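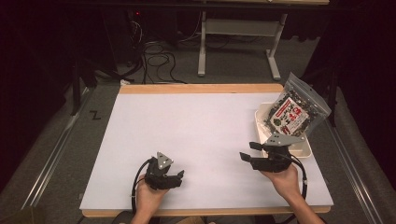
Njål Lindholm: I am redrawing the contour plan for the short-course green at Ismont, and I need advice on scale and contour interval before I set the grading stakes. The putting surface measures 2,791 square feet. The old plan is at 1:200 with a contour interval of 4 inches, and the drawing is so small that the two low spots at the front cannot be told apart. I want to redraw it by hand at 1:100 on a rigid surface, then transfer elevations to the ground. The surface I have in mind is a large white board with a light wooden border, like the one on the table in the photo, as the border gives me an edge to square against. Is 1:100 enough for a green of this size, and should I keep the 4-inch interval? The target is a general fall of 2 percent from back to front, with surface drainage leaving on two sides. The green is a sand-based profile over gravel. I have a rotary laser and a grade rod, but no survey software.

Gunvor Öberg: 1:100 is enough. Keep the scale and change the interval.

At a uniform 2 percent slope, contours with a 4-inch vertical interval are 200 inches apart on the ground, or 16 feet 8 inches. A circular green of 2,791 square feet is a little under 60 feet across. You would have three or four contour lines on the whole green, and that is not enough to describe two separate low spots. Anything that happens between lines is left to whoever is on the machine. This is a problem of the interval, and no enlargement of the old plan will fix it.

Go to a 1-inch interval. At 2 percent the lines are then 50 inches apart on the ground, or half an inch apart at 1:100. That is easy to draw and easy to read. Where the slope increases to 4 percent, the spacing drops to a quarter inch, still legible with a sharp pencil. Use a heavier line for every fourth contour so that the new drawing can be laid against the old one.

For the transfer, put a 5-foot grid on the ground and on the drawing. Read the elevation at each grid intersection by interpolating between contours, then write it next to the point to the nearest quarter inch. Place extra stakes at the bottom of each low spot and at the point where water leaves the green. The grid will miss those.

Set a benchmark well off the green, on something that construction traffic will not hit. A bolt head in a concrete pad is good. A stake is not. Shoot the benchmark at the start and end of every session. If the two readings differ by more than an eighth of an inch, repeat the session.

One caution on the profile: the subgrade should follow the finished grade as closely as you can hold it. If the subgrade is shaped flat and the contours are made up in the root zone mix, the depth of mix varies and so does the moisture. High points dry out first and you will be hand-watering them.

Évan Charpentier: Agree with the 1-inch interval. Don't bother with the board. We drew ours on paper at Skallport and it was fine. Also check how much area you have under 3 percent for hole locations before you draw anything nice.

Hjørdis Granström: I would keep the rigid surface. Paper moves with humidity, and on a long sheet the error is large enough to see against a scale rule. Check the border for square before relying on it, though. Measure both diagonals. If they do not match, draw your own baseline in from the edge and ignore the border.

I disagree with the 5-foot grid over the full green. On the back half, where the fall is even, a 10-foot grid gives the same result with a quarter of the stakes. Use 5 feet at the front where the low spots are, and close it up to 2 feet 6 inches along the ridge between them. That ridge is the part most likely to be lost in finishing. A box blade will take it off in one pass if the operator does not know it is supposed to be there — paint a line along the crest.

Two low spots draining to two sides also means two exits through the collar. Carry the contours at least 10 feet past the edge of the green on the drawing. Most of the wet collars I have been asked to look at were on plans where the contours stopped at the putting surface.

Njål Lindholm: Thank you. I will use 1:100 with a 1-inch interval and the mixed grid, and extend the lines past the collar. The existing benchmark is a stake, so that gets replaced first.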